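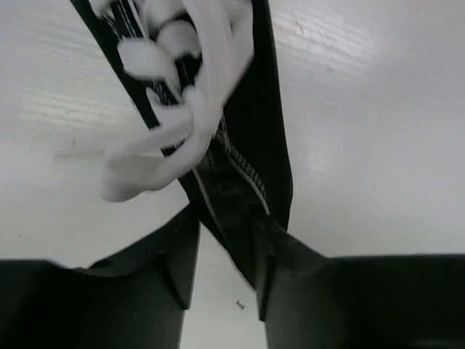
Clamholm分拣工作室想请一位朋友来照看我们的夹爪工位，这份工作说大不大，说小也真不小。工位上只有一台机械臂，大家叫它Fistach，平时跟鞋子、布袋、围巾这些软东西打交道，最考验人的是两根手指的对中和夹持力。像黑色布料上又有金属拉链、又搭着一大把松松的白色扁鞋带的物件，手指该夹在哪一段、夹多紧，都得有人耐心地一点一点调，急不来的。

您每天要做的事情大致是这样：早上开机后擦净两指内侧，看看指面有没有磨损，再把腕部小相机的镜头擦一擦；台面上的碎屑和线头随手清掉；每夹满500次，停机检查一遍指根螺丝，核对零位，把结果写进工位本子里（我们还在用纸本子，字写得清楚就好）。遇到手指开合不同步，先自己排查，拿不准就喊隔壁的机修同事，千万别硬撑着！

我们希望您用过内六角扳手和扭矩起子，看得懂简单的接线图，做事不毛躁。会不会编程都没关系，来了以后有4周带教，从换指面学起，慢慢再学标定。在修车铺、缝纫机维修店或者小家电柜台做过的朋友，我们特别欢迎，这些手艺在这个工位上样样用得着。

名额2位，早晚班轮换，早班上午八点开始，中午管饭，食堂的汤很不错。试工半天，工钱照付，另补50元车费。

有意的朋友请在5月底之前把简历送到或寄到Clamholm前台，注明“夹爪工位”，顺便写几句您修好过的一样东西，长短随意，我们都会认真看完再回复您。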